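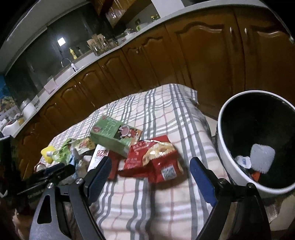
The plaid cloth, out in the kitchen.

Home | Stories | Older Stories | About | Contact

Search this site Enter keywords Go

The Droninham Bus

Last updated in May

I was on the 346 bus to Droninham with a coat on my lap, and the coat wasn't mine. I should start a little before that.

My aunt had died in the winter and left me her kitchen. The house went to my cousins, fair and square, but she'd written on the back of a Plastex catalog that I was to have "everything in the kitchen, including what's on the hooks." So on a Saturday I let myself in with the key from under the brick and started boxing up her pans, and on the last hook behind the door there was a man's gray overcoat.

Now, my aunt never married. She never had a lodger either, or a brother, and my uncles on the other side were all built like fence posts and this coat was wide. I tried it on (of course I did) and it came down to my shins. It smelled like oranges and pencil shavings. I stood there in the middle of the kitchen with my arms out like a kid playing ghost, and then I put my hand in the pocket.

There was a dry cleaning ticket in it, number 124, from a place called Mahlangu in Droninham.

I'd never been to Droninham. I'd never heard her mention it. It's 30 miles away and the bus only goes there twice a day, so you have to really want it. I sat down at her table and ate a whole sleeve of her crackers, which were stale, and thought about it. She had been a very tidy person, my aunt. She folded her grocery bags into triangles. She would not have left a ticket in a pocket by accident.
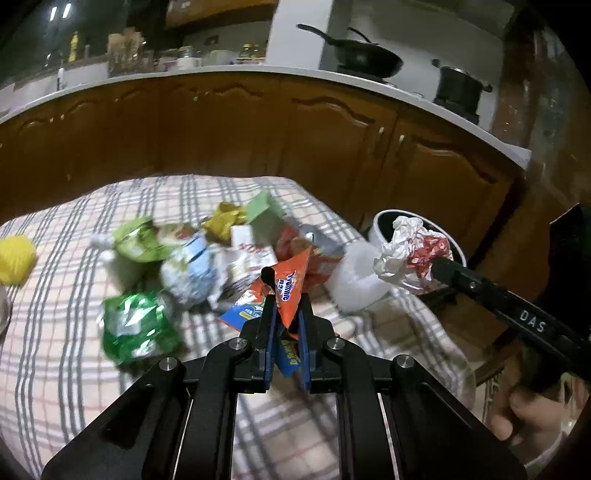

I've always been a snacker when I'm nervous, and by the time the bus got to the river I'd been through everything in my purse and was down to cough drops. The woman across the aisle kept looking at the coat. I told her it was my uncle's, and she said it was a nice one, and then I felt terrible for two stops.

Mahlangu was still there! I'd half expected a phone store. It was one narrow room with a bell on the counter, and the man behind it looked at my ticket for a long time, turned it over, and went in the back without a word. I could hear hangers sliding. I read the sign about unclaimed items up to 5 times. Then he came out with something in a paper cover and laid it down very gently, like it might wake up.

It was a dress. Dark green, short sleeves, little covered buttons all the way down. It was my aunt's size and not at all my aunt's kind of thing - she wore brown, mostly, and pants.

"We don't usually keep them this long," he said. "But he came by every spring and paid to have it held."

I asked him who did. He looked at the coat over my arm.

"He hasn't been in this year," he said. "I figured it would be her coming, sooner or later."

I asked what I owed and he shook his head. Then I asked if he had a name written down, an address, anything, and he pulled out the old book and ran his finger down the page and turned it around so I could see. Under 124, where the name should go, somebody had written my aunt's phone number in her own square handwriting.

I had an hour until the bus back. I bought an orange from the stand by the depot and sat on the bench with the dress across my knees and the coat on top of it, and after a while it got windy, so I put the coat on.

Home | Stories | Older Stories | Next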